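Software Engineer, Motion Planning and Perception – Wenine
Posted Mar 21, 2018

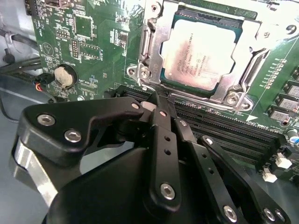
What would I be working on?
You would be writing the planning and perception code that lets our arms take used computers apart – finding the parts, choosing a grasp, and getting the fingers in and out without bending anything.

We are a friendly group of 8, and we would love to add one more person who enjoys the slow, fiddly side of robotics as much as we do. Our planner, Tesix, is written in C++ with a fair amount of Python wrapped around it, and you would share it with Aoife Gallagher and Refilwe Mofokeng, who will happily talk you through every odd corner of it (there are a few!). Expect plenty of time on wrist camera calibration, collision checking in tight spaces, and replaying old logs to see why a grasp went wrong.

You should have 2 years or more of work on robot software, school projects included, and be comfortable reading other people's code. Experience with force control is welcome but we can teach it. The job is full time and starts in September.

To apply, please send Tyyne Koivisto a resume and a note of up to 300 words on a bug you were glad to have fixed – big or small, we enjoy reading them all. We reply to everyone within 4 weeks.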